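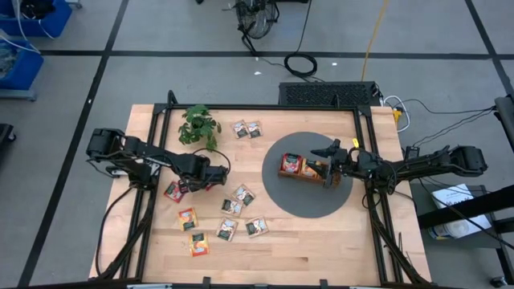 Tea packets and a pot plant on the wooden table.

Boltine Maths Return Pack, review. September 11, 2022

Quick one as term has started and I've got homework of my own.

Bought this in the summer before going back to do my maths GCSE at evening class. Left school without it, got by for years, then a job I wanted asked for it. The college sends you a reading list and the Boltine pack was the second thing on it. £29 from Kaserura, item 3087 if you're searching, becuase their search box is useless and gives you the children's version first. Don't buy the children's version. Same cover nearly. Cartoon owl inside.

What's in it: a ring-bound workbook, 34 units. A box of cards. A thin answer book. A wall planner, folded. A login for the website.

Workbook first. Good. Really good in fact. Starts at place value and doesn't make you feel daft about it. Each unit is a page of explaining, a worked one, then practice, then a short mixed test going back over older stuff. The mixed tests are what did it for me. Fractions I could do on the day and then gone by the weekend, and the book keeps dragging them back up until they stick. Plenty of room to write in. Paper takes a biro fine, pencil smudges a bit. Ring binding means it lies flat, worth a lot when you're working in whatever space is left after tea.

Examples are grown-up ones. Payslips, wallpaper, a van hire that charges by the mile. No one sharing sweets. There's one on pension contributions I ended up using for real.

Unit 29 is a mess though. Compound measures, and the worked example uses one set of numbers at the top and different ones halfway down. I spent an evening thinking it was me. Asked my tutor and she said no, it's the book, everyone in last year's group got stuck there as well. Boltine have a corrections page on the website but it isn't on it. I emailed. Had an automatic reply, nothing since.

Answer book — answers only, no working. Annoying. If you get 14 and it says 41 you've no idea where you went wrong. I'd have paid a few quid more for the working. The older Grornalen book has full working at the back and I kept borrowing the library's copy just for that. If you can find a Grornalen second hand get it as well, it's dry as dust to read but the back pages are gold.

Cards. Fine. Question one side, answer the other, sorted by colour band. The bands are a light blue and a slightly less light blue, so good luck under a lamp. Box lid split at one corner in the first week, elastic band on it now. I do a handful on the bus.

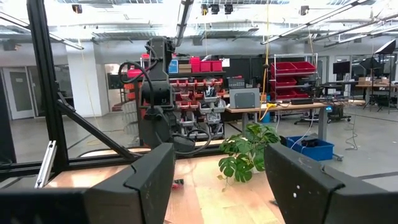 Light wooden table top, catching the overhead lights.

Wall planner. Didn't use it much. It runs October to June and assumes you do the same amount each week, which with shifts I can't. If you've a regular routine you might like it. The stickers don't stick.

Website. Two stars for this bit alone. Login code is printed in grey on grey inside the back cover. Videos are decent when they play, short, clear voice, you can slow them down. On my phone the play button sits under the cookie thing and you can't always shift it. Works on the college computers. It also logs you out if you leave it to go and answer the door and it forgets your score. You can only register 2 devices, and swapping one means emailing them, see above.

Compared it with Bakke's evening class course, which a few in my group have. Bakke is cheaper and has more past-paper style questions, but it goes at a gallop and it's written for people who sat the exam recently and just missed. If that's you, Bakke. If you've been out of a classroom as long as I have, Boltine, no contest. A couple of people have bought both and do Bakke after Christmas, might do the same.

Covers Foundation only. It does say so, in small letters on the back. If you want Higher you'll need something else on top for the algebra.

Delivery from Kaserura was quick, box a bit bashed, contents ok.

Would I buy again, yes, for the workbook. Sell it on its own for less and I'd give it full marks. As a pack, four out of five. I got through the first placement test at college with room to spare and it's the only thing I'd revised from, so take that how you like.

Will update this after the mocks if I remeber.

Pros: workbook, the mixed tests, lies flat, sensible examples
Cons: no working in the answers, unit 29, website on a phone, card box

Edit: calculator not included. Somebody asked.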